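the gripper that wouldn't let go (and then did)

Quick one tonight, I'm wiped. Promised a couple of people I'd write up the Gumwood thing before I forget the order it happened in, so. June. Almost 5 pm. Everybody wanting to go home.

Background for those who don't read every post. Gumwood is our name for the table clearing setup. Arm, two fingers, a red tray, some cups and plates, go. Pick the cup, lift it, put it somewhere else, back to home. It had been good for a couple weeks. Boring good. I'd stopped watching it closely and that's on me, more on that below.

What happened: run 79 of the day. Arm goes in for a cup, closes, lifts. Fine. Gets to the drop spot, and the open command goes out, and nothing opens. Fingers stay shut. The arm does not care. The arm thinks it has let go, so it starts back toward home with the cup still in its hand, and home is a pretty fast move with nothing in the gripper, because why wouldn't it be.

Then halfway back the fingers opened.

Cup went over the edge of the bench and across the floor. Plastic one, thank god. I was standing maybe three steps away with my coffee, looking at my phone. It bounced past my foot. If I'd been leaning over the tray to fix a plate, which I do ALL the time, I'd have had it in the face. Or the arm.

Hit the stop. Stood there a second. Hit it again for no reason.

So then the digging. First idea was the gripper itself, something sticky in the finger mechanism. Pulled it off, worked it by hand, smooth as anything. Put it back. Second idea was the cable, because it's always the cable. The one from the wrist goes through a clip that I have never liked. Wiggled it, taped it, swapped it for the spare. No change, because I couldn't get the thing to fail at all by then. It ran 60 clean cycles in a row just to make me look dumb.

Third idea was the right one but it took me until the next morning. The Kravets box (the little controller between our software and the gripper) keeps a log, and the log has its own clock, and when I finally lined up the two clocks the open command was in there. It arrived. It just arrived behind a pile of other stuff. We'd added a status check the week before, somebody wanted finger position for a plot, and that somebody was me. The check was asking way too often and the box does one thing at a time, in order, no matter what. Most runs the queue stays short and you never notice. On run 79 it got backed up, and open sat in line while the arm moved on.

Usual wait for an open: 27 milliseconds. On the bad one it sat in line long enough for the arm to get halfway home. You don't need a chart for that.

And the arm moved on because our code never asked if the fingers had opened. It sent the command, waited a fixed pause, and called it done. I wrote that pause. I remember writing it. There's even a comment next to it that says "fix later".

Spent the rest of the week putting it back together slowly, with the status check turned way down and the fast move turned off, running the purple cup first because it's light and I can see it from across the room.

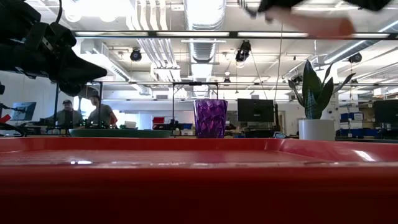 Back on the red tray with the purple cup and the green plate. Plant for moral support.

What changed, in case you run something similar:

The arm now waits for the position reading to say open before it goes anywhere. If it doesn't hear that inside the time limit, it stops where it is and complains. Doesn't retry. I went back and forth on retry and decided I'd rather walk over.

Going home is slow now. All of it, every time. Costs us a bit on every cycle and I thought I would mind and I don't.

Open and close skip the line. The Kravets has a priority flag for this, it's been in the manual the whole time, page 167, in a table I have scrolled past more than once. Stop was already on its own wire, so the stop would have worked fine through all this. Small comfort. You have to be looking up to press it.

Which brings me to the other part. There was tape on the floor once. It wore off and we never put it back, and we all got used to standing wherever. New tape is down. Nobody inside it while the arm has power to it, me included, no reaching in to nudge a plate. If a plate needs nudging you pause, wait for the light, then nudge. I've already caught myself twice with a foot over the line, so the habit's going to take a while.

Things still bugging me. I don't know why the queue got so long on that one run and not the 78 before it. My best guess is the logging computer was doing a backup at the same time and slowed everything down, the time sort of fits, but I haven't been able to make it happen on purpose. Cuneler (the other bench, same box, different arm) has the same code and has never done this, or it has and nobody was looking. I've put the new wait in over there too. Skititz is still on the old verison until I can get an hour on it, so it's switched off with a note on the keyboard.

I also want to try a run where I clog the line up deliberately, cup in hand, slow speed, and see that it stops like it's supposed to. Did it with no cup and it stopped. With a cup is next.

Also the clip. I replaced the clip. It had nothing to do with any of this but I feel better.

If you've got a Kravets and you poll it for anything, go look at how often. And check what your code does after it says open. Mine had been guessing since the day I wrote it and I'd forgoten it was a guess.

Ok bed. Comments are open, I'll get to them when I get to them.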